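Results and what we think they show

The Sumik group reported that hand-held gripper demos transfer to a robot arm with almost no loss. We are less sure. We recorded 900 demos in September, threw out 8 where tracking dropped, and trained the same policy 2 times with different seeds. The two runs disagreed more than the method we were supposed to be testing and the baseline did, so any ranking between them is weak.

Our bigger worry is the objects. Clear plastic gave the policy the most trouble, and the published test set has hardly any of it. Most of our demos also came from the same few desks, so a good score may only mean the policy learned the desks. We did not have time to check this with a new room.

Moving the Griltitz baseline to our data took until the last Friday, and we never tuned it. A fair comparison would tune both. Until someone does that, we would not repeat the "almost no loss" claim.

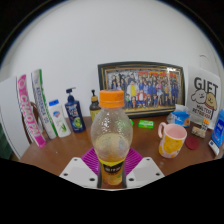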